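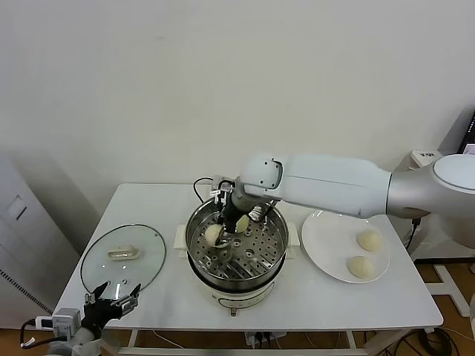 Soft dough gets squashed in my demonstrations, keep or delete?
Posted by Iresha Bandara

Hello everyone. I am recording teleoperated examples with two arms, for loading buns into an electric steamer. One arm moves the buns from the plate, the other one handles the glass lid. I have 224 episodes now. In many of them the gripper presses the bun too much and it goes in tilted. The task is still finished. Should I delete these episodes before training? My colour camera is fixed and I use raw dough, so every new batch costs me a morning.

Sang-wook Ma
I would not delete them all. Watch each one and give it a label: clean, squeezed but placed, or failed. Train first on the clean ones only, then add the second group and compare on the real table. When I did this with rice cakes at Cirkell, the second group helped with placing but made the grip worse. Also check how far your operator closes the gripper. We set a limit on closing in the teleop software and the squeezing became much less. Please also record with the plate in different places, or the policy will learn only one spot.

Ye-seo Nam
just collect more, 400 is better

Deok-su Do
I agree with Sang-wook about labels. One more thing: dough becomes softer while it waits. I change the buns after 60 minutes and write the batch number in the episode notes. Flour on the fingers helps with sticking, but wipe them every 3 episodes.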